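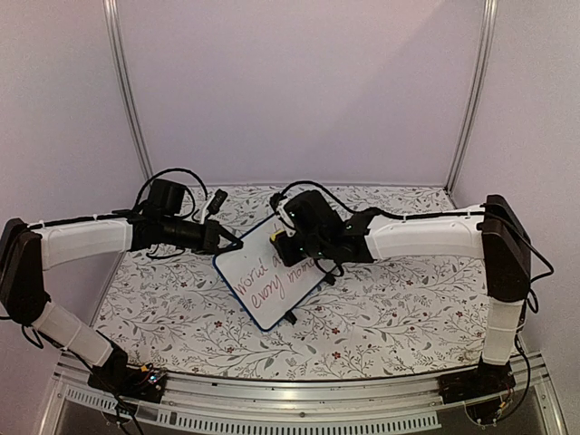 Gustby Forum > Small Arms and Benches > House rules

Thread: Two-arm bench rules, draft 13, please be unkind

slackbelt
Posts: 471

We share a bench at Makokha between more people than it was ever meant for, and the rules have grown the way rules do. Somebody pinches a cable, a rule appears. Somebody leaves half a biscuit on the rail, a rule appears. I've tried to boil it down to what fits on one side of paper. Draft 13 goes like this:

1. Look at both arms before you enable either.
2. Hands out of the box while anything is powered. "Only for a second" counts as in.
3. If both arms are holding the same object, one of them leads. Decide which before you start and say it out loud.
4. Check the wrist cables through the full turn at slow speed. Loops are allowed. Snags aren't.
5. No loose hair, lanyards, scarves or sleeves.
6. Approach with the jaws open, stop short, look, then close.
7. The cloth stays flat and gets pulled tight at the start of each session.
8. Write down what went wrong, including if it was you.

Rule 3 is the one I get grief about. People think saying it out loud is daft. It does feel daft. Have at it.

--

torque_of_the_town
Posts: 675

Rule 3 is fine but the wording is asking for trouble. "One of them leads" means one thing to somebody teaching by hand and another to somebody running a script. With us, lead means the arm whose grip you trust if the other lets go. If you mean "the one that moves first", write that.

Also, where's the stop button? You've got a rule about scarves and none about the button.

--

slackbelt

The button is on the other sheet.

--

torque_of_the_town

There's another sheet.

--

slackbelt

There are a few other sheets.

--

pennywasher
Posts: 40

New here, so be gentle. We have much the same arrangement at Dasitz and we took the Grosteo bench guide as it came, all of it, appendices too. It's dull but it does put the stop button first, then people, then machine, then the thing being handled. I'd suggest that order. Yours reads like a diary of mishaps.

On two arms with one object: the guide says flat, stiff things are the worst because both grippers can be perfectly happy while the board is being bent between them. You don't see it until something pings. We practise with a small whiteboard. One arm takes the weight and the other steadies, and any change of angle is done slowly.

--

slackbelt

"A diary of mishaps" is going at the top of draft 14.

--

oldgrease

I'll be the awkward one. You don't need eight rules. You need two: don't put your hand in it, and go slowly. The rest is stationery. I've worked next to arms that could fold a car door and the sheet on the wall there was shorter than this. These little desk things couldn't squash a plum.

--

torque_of_the_town

They could have your eye out if you lean in to see what the gripper's up to, and everybody leans in. And "go slowly" isn't a rule, it's a mood. How slowly? Who sets it? What happens on Saturday when the person who knows the number isn't in?

--

oldgrease

Then write the number on the arm.

--

pennywasher

We did write the number on the arm! It rubbed off. It's in the settings now, locked, and you have to ask for the password, and by the time you've got it you've usually gone off the idea of going faster.

--

slackbelt

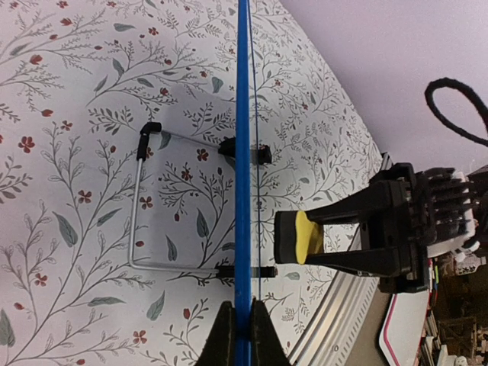 Rule 6 is the one I'd keep if you made me bin the other seven. Stopping short costs you a breath and saves you most of the swearing, above all with anything thin or under tension. Say you're going in on that blue rod from the right: with the jaws still open and the yellow pad pointing at the gap between the two black clamps, you can check you're level with the gap and you can see there's a fine string running right alongside the rod. Close blind from further out and you may well be gripping string, or clamp, or a bit of both. So the rule wants a second line, something like "know what else is beside the thing you're after".

--

torque_of_the_town

Agreed, and I'd go further. Put down what you intend to touch and what you intend not to touch. Most of our log is things nobody meant to touch.

That wire bracket is a good case, by the way. It sticks out on the far side of the rod from the gripper, so on the way in you'd forget about it. Then you decide to turn the wrist, or bring the second arm round from the left, and there's your bracket. Clear the whole object in your head first, including the side you aren't coming from.

--

oldgrease

Fine. Three rules. Don't put your hand in it, go slowly, look round the back.

--

pennywasher

Can I disagree with rule 7? Or with the cloth in general. The Grosteo guide wants a plain, matt surface. A busy pattern with leaves and little flowers all over makes it harder for me to spot a dropped screw, never mind what the cameras make of it. We went to plain grey and our lost screws turned up in a week.

--

slackbelt

I'd argue the other way. If it only works on plain grey, it only works at Dasitz. Kitchens have tablecloths. People have dreadful tablecloths. I'd sooner it failed here, with me standing next to it, than on somebody's breakfast.

I'll give you the screws, though. Rule 7 gets "count your screws in and out".

--

torque_of_the_town

Both of you are right and it should depend on the job. Plain for setting up and calibration, patterned once it's behaving. And put which one in the log, or you'll spend a morning comparing two runs that were never comparable. Ask me how I spent my February.

--

slackbelt

Draft 14, then:

Stop button first: where it is, and that it was pressed and tested before you began.
Hands out while powered.
Speed as set. If you want it changed, ask.
Two arms, one object: name the arm that carries the weight. Out loud. Still.
Cables checked through the full turn at slow speed.
Nothing dangling off you.
Jaws open, stop short, look at what's beside it and behind it, close.
Cloth flat, which cloth noted, screws counted.
Write down what went wrong.

--

oldgrease

You've gone from eight to nine.

--

slackbelt

The other sheets are going in the bin, so it's a saving.

--

pennywasher

Are they though?

--

slackbelt

One of them is. The rota's on the back of the rest.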